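Moving my old recipes to a new notebook

In July I decided to copy all my recipes into one place. Until then they lived in two boxes, on the backs of envelopes and in one very sticky school notebook from my years in Usuga. I counted them because I wanted to buy enough pages: 373 recipes. I did not expect that I had so many, and I cook maybe twenty of them.

First I tried an app called Prarnora, but I did not like to touch the screen with flour on my fingers. So I bought a ring binder and went back to paper.
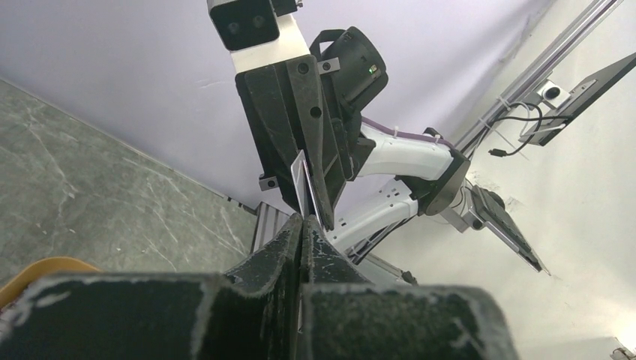 What I kept and what I left

After the first sorting I had 223 recipes to copy. I left out all the cakes with margarine, and also the soups which were the same soup with a different name. My rule was simple: if I could not remember the flavour, it stayed in the box.

The slow part was measuring. My mother's family writes "a glass" and every glass in our cupboard is different, so I cooked some dishes again only to write the grams. The plum dumplings took me one whole Saturday. The dough was too soft the first time, and I think the old flour was drier than what I buy here.

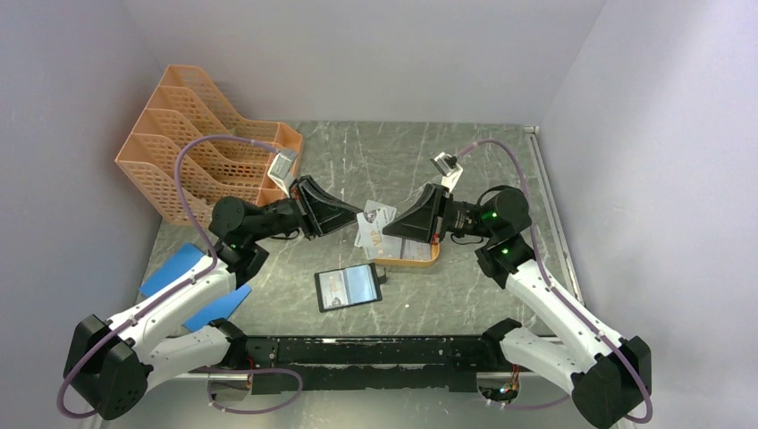 Grey marble-patterned tabletop with thin white veins.

I write with a pencil now, because I change my mind about salt. The savoury part is finished. For the jams I must wait until I find my good funnel, and I still have no idea where to put the pickles.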